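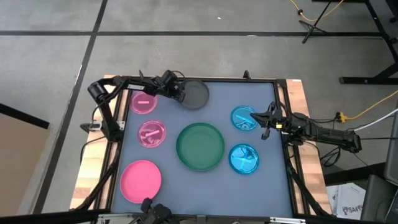

2021-09-10

Morning

In at the Judside building before the wash line started. The two-arm station had been left powered down overnight and came up clean, both arms homed, no faults in the log. Grallivell wants a week of runs on the tableware task before they decide whether the Fagundes site gets one, and today was the last day of that week.

The task is still the plain one. Dishes sit apart on the mat, pink on the left, blue on the right, the big green one in the center. The left arm takes the gray piece and it goes into the green. The right arm looks after the blue side. On the line a person does the whole thing with two hands and does not look down. I timed myself on Wednesday and could not make the nest slow enough to write up as separate steps. The station's version is all separate steps, and every one has a line in the log with a force value next to it.

The gray piece is the one that takes the attention. It has to be gripped by the rim, and if the fingers close too low it tips before it lifts. We changed the approach height twice this week. The second change is the one I am keeping. Grip force stays where it was on Tuesday. I wrote both values on the inside cover of the station book as well as in the config, after the config got overwritten in April and we lost two days.

The morning crew asked again who signs for a dropped dish. Up to now it has been whoever is standing at the table. I said the operator of record, which is whoever pressed start, and one of them pointed out that the operator of record may be across the room loading racks at the time. Fair. I put it on the list for Grallivell and told the crew that until there is an answer, station drops go in the station book and come off nobody's sheet.

Changes to the job, as I see them so far. Sorting by color used to be the seat you got when your back was bad or you were new. It was slow, it was near the window, and people talked. If the station takes it, that seat is gone and the light-duty people need somewhere else to go. The new work is resetting the mat between runs, clearing faults and wiping the fingers, and it means standing up and bending over a table that was built at the height the arms like. I measured it against the old bench and it is lower. Raised it in the notes under ergonomics, with a request for a riser.

Reset is also dull in a way the sorting was not. You put dishes out, wait, put them out again. The target for the day was 200 cycles. By the break I had stopped hearing the joints. 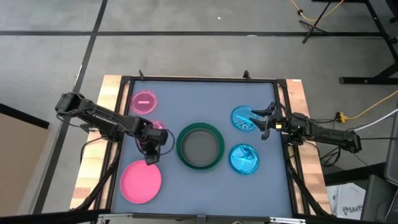 Afternoon

Cables. The slack on the right side lies on the floor under the forearm and the cart wheels find it. It needs a tray or a sleeve before anyone else is asked to work on that side. Extended the keep-out rule to both sides of the table: no stepping inside the reach of either arm while it is enabled, including to pick something up. Two people told me they already do that. Two others looked at the floor.

Ran the Nivia build after lunch. It nests with less of a pause over the green dish, and I could find no difference in the grip. Went back to the old build at three so the week's numbers stay on one version. Fault count for the day is 9, most of them the gray piece, one of them me leaning on the stop.

Held the half-hour training at shift change. The night crew had better questions than I had slides. They wanted to know whether the hours saved stay in the department. I do not know. I said I do not know, and wrote the question down word for word so that it goes up the way they asked it. One person asked to be taught the config side, edits included, and I said yes. That would put a second pair of hands on it and I could take a day off.

Home

Late bus. To do Monday: riser, cable tray, drop sheet wording, copy of the config on paper, ask about the window seat.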